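Community Help > Robots and Automation > Visits and Open Days

What should I set out for a hands-on robot demo with small metal parts?

Posted by Zulema Villalba, 2019-04-04

Our shop in Hestport is having an open day and I got handed the robot bench. We have one small arm with a two-finger gripper and a wrist camera. The plan is to have it pick push-pull solenoids out of a plastic tray and drop them in a bin while people watch the camera view on a monitor. We expect 125 visitors over the day, in groups of 11, and each group gets five minutes at the bench.

I ran it for my coworkers last week. It went fine when the parts were lying apart from each other. When two were close together the arm went for the space between them, or it picked up one and dragged the other along by the wires. I also noticed that the shiny plungers look very bright on the monitor, and so does the tray. 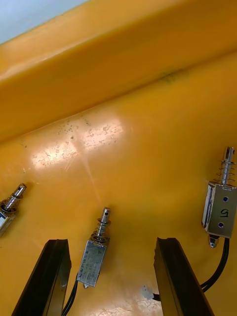 I have until the end of next week and no budget to speak of. I can change the tray, the lights and the parts, but I can't change the gripper. Should I keep the solenoids or switch to something easier, like wood blocks? My boss would like to keep them because they are what we sell. Also, how do you handle it when the arm misses in front of a group?

Thanks for any help.

Baoshan Han

Keep the solenoids. I went to the Kaewmanee open day last July and they had blocks. People walked past it. The bench next to it was sorting real valve parts and there was a line the whole time.

Things I would do, in order:

Fix the light first. A glossy tray throws glare back into a wrist camera, and it moves as the arm moves, so you can't just aim around it. Put a sheet of matte gray paper or a thin rubber mat in the tray. Turn off any lamp right over the bench and light it from the side through something white. A shower curtain liner works.

Then the wires. Fold each lead back on itself and put a small twist tie on it, close to the body. If the parts are scrap anyway, cut the leads down to an inch. Long leads are what drag the neighbors.

Grip on the steel body, never on the plunger. The plunger slides and the spring gives, so the part can shift after the fingers close. If your software lets you set a grasp height, set it for the body and leave it alone.

Start with three or four parts per group and space them by hand. With five minutes you won't get through more than that at demo speed — and you do want it slow with visitors standing there. Put tape on the floor where they have to stop, and have one person by the stop button who isn't also doing the talking.

As for misses, let it retry one time. If it misses again, pause, move the part and say what went wrong. People ask better questions after a miss.

colska_fan

we just used a magnet

Zulema Villalba

Thank you both. We have a rubber mat from the packing bench that fits, so I'm trying that tomorrow. The leads can't be cut because the parts go back into test stock, but twist ties are fine. I can't use a magnet with this gripper.

One more thing for Baoshan: did they let visitors place the parts themselves at Kaewmanee?

Baoshan Han

Yes, with the arm parked and stopped. One person from each group put the parts down, stepped back behind the tape, and then the operator started it. Kids liked that more than the picking. Wipe the mat between groups, it gets grubby.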